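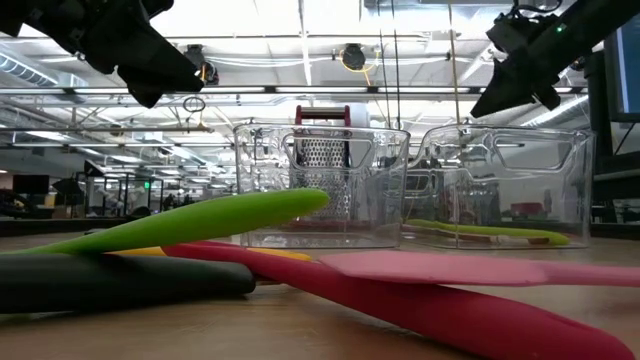

Zarkier Block Oil
Food-grade oil and wax for wood work surfaces

Item group: Surface Care
Sold by: Broltberg Kitchen Supply
Available sizes: 27-ounce bottle, 5-gallon pail
Availability: In stock

Overview

Zarkier Block Oil is a conditioning oil for unfinished and oil-finished wood used in the preparation of food. It is a blend of white mineral oil and refined beeswax, supplied as a pourable liquid. It is intended for butcher-block tables, cutting boards, baker's tables, wooden bowls and the handles of hand tools.

The product contains no coloring and no added scent. It does not form a hard film. The oil enters the open grain of the wood and the wax remains close to the surface, where it slows the uptake of water during ordinary washing. As the finish does not build into a coating, it may be renewed at any time without stripping.

Broltberg supplies Zarkier Block Oil to school kitchens, community kitchens, catering firms and home users. Both sizes contain the same blend.

Suitable Surfaces

The oil is suitable for maple, beech, birch, cherry, walnut, oak, ash and acacia. It may also be used on bamboo, although bamboo takes up less oil than most hardwoods and the first coat should be thin.

Pale woods will take on a slightly warmer tone after the first treatment. The change is most noticeable on maple and birch and is hard to see on walnut. Customers who wish to judge the color beforehand should treat a small area on the underside and leave it overnight.

The oil should not be used on:

Wood sealed with varnish, lacquer or polyurethane
Painted or stained wood
Laminate, stone, or solid-surface counters
Floors, stair treads or ramps
Outdoor furniture

A surface that has been varnished will not take the oil. It will stay on top, attract dust and feel greasy. If the existing finish is not known, place a few drops of water on a clean area. Water that darkens the wood within several minutes indicates an open or worn oil finish. Water that stays in a tight bead may indicate either a sound oil finish or a sealed surface, and the maker of the table should be asked before work begins.

Preparing the Surface

Clear the whole surface before treatment, including the rear edge and the corners. Utensil jars, storage bins, racks and small appliances should be moved to another room or a covered cart, and should not be returned until the final wipe has been completed.

Wash the wood with warm water and a small amount of mild dish soap. Rinse with a clean, damp cloth and dry with a towel. Allow the wood to stand overnight. Oil applied to damp wood will trap moisture beneath it and may leave cloudy marks, which can take several weeks to fade.

Raised grain, light knife marks and rough patches may be sanded by hand. Use medium paper first and fine paper second, and always work in the direction of the grain. Remove the dust with a dry brush and then with a barely damp cloth. Deep cuts and burn marks are better left to a carpenter, particularly on tables made from narrow strips, where heavy sanding in one place can leave a hollow.
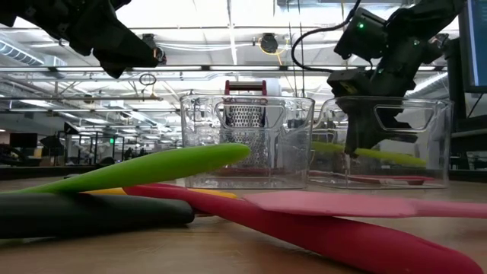

Odors from onion, garlic or fish can be reduced by rubbing the wood with coarse salt and half a lemon, then rinsing and drying as described. Chlorine bleach is not advised as part of the preparation. It may lighten the wood unevenly, and the difference becomes more visible once the oil has been applied.

First Treatment

New or newly sanded wood needs more oil than wood already in service. Four coats are advised for a new table and three for a new cutting board.

1. Shake the container well. The wax settles in storage, and a container that has not been shaken will give a thin first coat and a heavy last one.

2. Pour a small pool of oil onto the wood and spread it with a folded cotton cloth. Work along the grain from one end to the other.

3. Treat the edges and the end grain. End grain drinks in more oil than the face and may need a second pass before the first coat is complete.

4. Treat the underside where it can be reached. A top that is oiled on one face only may cup as the seasons change.

5. Wait 60 minutes. Wipe away all oil that remains on the surface.

6. Leave overnight and repeat until the required number of coats has been applied.

After the final coat, buff the surface with a clean, dry cloth. It should feel smooth and should leave no mark on a sheet of plain paper pressed against it. If a mark is left, buff again and allow another night before use.

Routine Care

How often a surface needs oil depends on how often it is washed. A home cutting board in daily use will usually need one coat a month. A table in a working kitchen may need one coat a week. A baker's table that is scraped down and seldom washed can go considerably longer.

The condition of the wood is a better guide than the calendar. Wood that looks pale or chalky, feels rough after washing, or darkens quickly under a wet cloth is due for treatment. One thin coat is enough in most cases. Two thin coats always give a better result than a single heavy one, and heavy coats are the most frequent cause of the sticky surfaces reported to our service desk.

Between treatments, wash the wood by hand and dry it at once. Do not leave wet cloths, damp bowls or draining utensils standing on it. Wooden boards and wooden-handled tools should not be placed in a dishwasher.
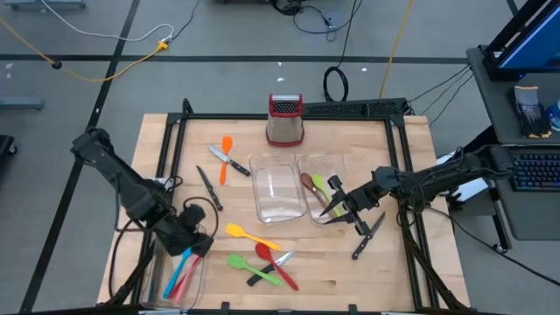 Kitchen tools and clear containers on a butcher-block table.

Hand Tools and Small Items

Wooden spoons, rolling pins, salad servers and knife handles may be treated with the same oil. Apply a small amount by hand, allow it to stand for the same period as a table top, and wipe dry. Rolling pins with turning handles should be oiled on the barrel only, so that oil does not run into the bearings.

Plastic, silicone and metal tools do not benefit from the product. Oil that reaches them by accident can be removed with warm water and dish soap. Clear plastic storage bins should be wiped promptly, as an oily film will hold flour and dust and make the contents hard to see.

Storage and Shelf Life

Keep the container closed and upright, away from direct sun and from ovens and radiators. In a cold storeroom the wax may thicken and turn the oil cloudy. The product is not harmed. Stand the closed bottle in warm tap water until the oil runs clear, then shake. Pails should be brought into a heated room the day before use.

Unopened containers keep for 1,096 days from the date of filling, which is printed on the base of the bottle and on the lid of the pail. Once opened, the oil should be used within a year.

Do not pour unused oil into sinks or floor drains. Small amounts may be soaked into paper towels and placed in household trash. For larger amounts, follow the rules of the local waste service.

Safety

Zarkier Block Oil is made from food-grade ingredients but is not a food. Do not use it for frying or for greasing pans. Keep it out of the reach of children. Wipe up spills immediately, as the oil makes hard floors very slippery. In case of contact with the eyes, rinse with plenty of water and seek medical advice if soreness continues.

Customers with an allergy to bee products should select Doucet Plain Oil, which contains no wax. It is applied in the same manner but needs to be renewed more often.

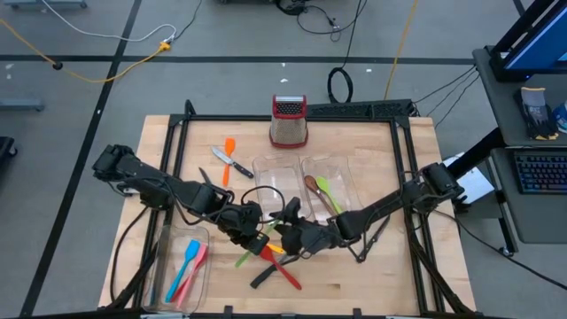 Related Products

Doucet Plain Oil. White mineral oil without wax, for customers who prefer a single-ingredient product or who need to avoid beeswax. Supplied in the 27-ounce bottle only.

Vestard Board Cream. A thick paste with a higher share of wax, for end grain, bowl rims and areas beside a sink. Vestard Board Cream may be applied over Zarkier Block Oil once the final coat has stood overnight. It should not be used beneath the oil, as the wax will keep the oil from entering the wood.

Broltberg Cotton Cloths. Washed, undyed and low in lint. Packed in a resealable bag.

Broltberg Bench Scraper. A flat steel blade with a beech grip, for clearing dough and flour from a baker's table before washing.

Ordering and Delivery

Bottles may be ordered singly or by the case. Pails are shipped one to a carton and are delivered to a ground-floor entrance. Customers who require delivery to an upper floor or an inside storeroom should note this when placing the order, as a different carrier is used.

A hand pump for the pail is sold separately. The pump fits the present lid, introduced in May. Customers who hold pails with the older screw cap – the cap is white, and the present lid is gray – should request the adapter ring, which is supplied without charge on proof of purchase.

Unopened bottles and pails may be returned in their original packaging. Opened containers cannot be accepted unless the contents are faulty. Please keep the fill date at hand when contacting the service desk about a fault.

Product information last revised: December 2025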